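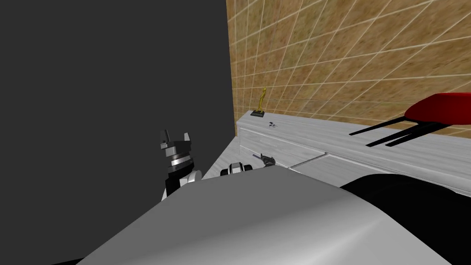
Capítulo 4
Revestimientos y encimeras en la cocina doméstica

La cocina es la habitación de la vivienda donde los acabados trabajan en peores condiciones. El vapor, la grasa, los golpes y los productos de limpieza actúan a diario sobre unas superficies que el usuario espera conservar durante muchos años. Por eso el proyecto de una cocina suele empezar por las paredes y el plano de trabajo, y deja para más adelante el color de los muebles o la forma de los tiradores.

En este capítulo se estudian los revestimientos verticales, las encimeras y el encuentro entre ambos. El alumno debe conocer ya los soportes y morteros tratados en el capítulo anterior.

4.1 El paño alicatado

Un alicatado se compone de piezas, adhesivo y juntas. La junta absorbe las pequeñas diferencias de tamaño entre piezas y permite cierto movimiento del conjunto. Una junta clara marca la retícula y hace más visible cualquier error de nivelación; una junta del tono de la pieza lo disimula, pero da un aspecto más uniforme que no siempre se busca.

El replanteo se hace en seco. Se traza el eje de la pared, se reparten las piezas a ambos lados y se comprueba el ancho de los cortes en los extremos. Si el corte resulta inferior a media pieza, conviene desplazar el eje.

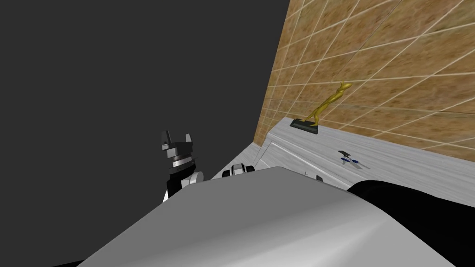 Cuando el alicatado termina contra un paño liso pintado, el cambio de material se resuelve en el rincón o con un perfil de remate. La junta de rincón se rellena con sellador elástico, nunca con mortero rígido.

4.2 El caso Hallham

Como hilo conductor usaremos la reforma de Hallham, un edificio de viviendas de alquiler con más de 700 cocinas. La empresa Dimitriou midió todos los encuentros entre encimera y pared, 2.527 en total, y los clasificó en cuatro tipos según su estado. Las fichas de esa campaña, iniciada en enero, se reproducen al final del capítulo y sirven de base para los ejercicios.

Antes de pasar al apartado 4.3, repase los términos siguientes: copete, canto, junta de rincón, replanteo y sellador elástico.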